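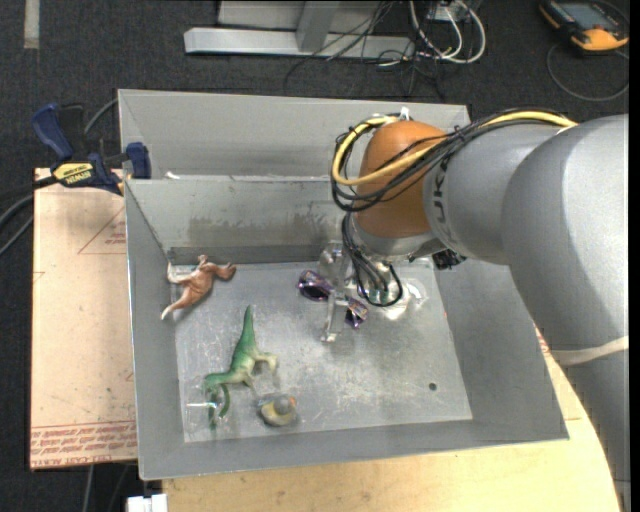 Fig. 4. Sorting bin on the worktop, toy animals and wrapped items inside.

4. Setting Up and Using the Sorting Bin

The sorting bin is the middle step between the big heap of returned stuff and the shelves where people expect to find it. Everything that comes back to the Hundham Toy Library passes through it, including the things that were never ours to begin with. Read this section before your first shift. Read it again after your first shift, when it will make more sense.

4.1 Placing the bin

1. Clear the worktop. Mugs, keys and half-finished crosswords go on the windowsill.

2. Wipe the tabletop with a dry cloth. A damp cloth is fine if you are prepared to wait for the wood to dry, and in our experience people aren't.

3. Set the metal bin down with the open side up. This has been done the other way.

4. Leave a hand's width between the bin and the front edge of the table. The bin slides more easily than it looks, and it is at its most willing when full.

5. Check the floor of the bin for anything left over from the last batch. Scuffs are normal and can be ignored. Stickers are also normal, and can be removed with a plastic scraper and a bad mood.

CAUTION: Two people lift a loaded bin. One person lifts an empty one. If you're not sure which kind you have, look inside.

4.2 Loading a batch

1. Take one return sack from the rack. Open it over the bin and let the contents out gently. Toy animals survive a drop onto bare metal, but the noise carries all the way to the reading room, and Meifang Yao will come and stand in the doorway.

2. Stop when the bottom is covered in a single layer. A second layer hides things, and what it hides is always the piece you need.

3. Turn the batch card to IN USE and write the time on it. "Morning" is not a time.

Note: A batch should take 14 minutes. The first one takes everybody longer. If you are on your tenth and it still takes longer, you are playing with them.

4.3 Sorting the animals

1. Pick out all the animals first. They have legs and tails that catch on everything else.

2. Lift each figure by the body. Tails are the first thing to go, and a kangaroo with no tail falls over for the rest of its career.

3. Check for chew marks, cracks and missing ears. Light chewing is acceptable if the surface is still smooth. Anything with a sharp edge goes in the repair tray.

4. Decide where the animal lives. We shelve by set:

Callwood set: farm and woodland
Ayele set: grassland, desert and Australia
Prurstead set: everything wet

The sets came to us at different times from different donors, which explains Australia. Please don't fix it. The catalog was printed with 300 entries in this order, and Soledad Barrientos typed every one of them.

5. If you can't identify an animal, compare it with the chart inside the cupboard door. If it still can't be identified, put it in the tray marked COUSINS. This tray is emptied in December, usually after an argument.

Note: Many of our figures are worn, and some were painted by a person who had perhaps never met the animal concerned. Go by shape before color. Reddish-brown in particular proves nothing. We own a fox, a cow and several dogs in the same shade.

4.4 Sorting wrapped and packaged items

Sooner or later the bin will contain something shiny. Shiny things fall into two groups: those we lend out as part of the pretend shop, and those that came out of somebody's coat pocket.

1. Set wrapped items to one side until the animals are done. Crinkly edges attract attention and slow down the work.

2. Read whatever is printed on the packet. If it has a catalog sticker, it belongs to the pretend shop. Return it to the shop crate.

3. If it has no sticker, treat it as real. Put it in the lost property jar with the batch number. Do not open it to find out.

4. Throw away empty wrappers only when you have felt along the inside for small parts. A surprising number of dollhouse spoons have left the building this way.

CAUTION: Food stays out of the return sacks and off the shelves. If a packet has leaked, stop the batch, take everything out and go to 4.6.

4.5 Clearing the bin

1. When only odd pieces are left, collect them in the small dish. Run a finger along the corners of the bin, where beads go to hide.

2. Match the odd pieces against the MISSING list on the wall. Cross off anything you find. Small cheers are permitted.

3. Put unmatched pieces in the odds drawer. The drawer has held more than 900 pieces in its time and returned nearly all of them to duty, so resist the urge to tidy it into the trash.

4. Turn the batch card back to FREE.

5. Carry the sorted trays to the shelves before you open another sack. Trays left on the table get bumped, and then you have a new batch made of an old one.

4.6 Cleaning

1. Empty the bin completely.

2. Wipe the inside with warm water and a drop of dish soap. Skip the scouring pad. The metal has enough scratches of its own.

3. Dry it with a towel, corners included. Toys put away damp develop a smell, and the smell is borrowed by the next family along with the giraffe.

4. Wash any sticky animals separately in the sink. Hollow ones fill up with water. Squeeze them out and stand them on the rack overnight with the hole facing down.

4.7 If something goes wrong

The bin wobbles.
There is a toy under it. Lift, remove, sort.

The count on the sack label doesn't match what you found.
Shake the sack inside out and look again in the corners. If the number is still short, note it on the label and keep going. If the number is too high, a family has sent you a gift, and it goes to COUSINS.

Two sets have been mixed.
Check the underside of each figure for its painted dot. No dot means it was washed by an enthusiast. Use the chart.

A child is in the doorway asking for one animal in particular.
Finish the batch first, if you have the strength. Most of us hand it over and write it on the card afterward.

Replacement batch cards and fresh COUSINS labels are in the drawer under the worktop, on the left. For shelf labels, see Section 5.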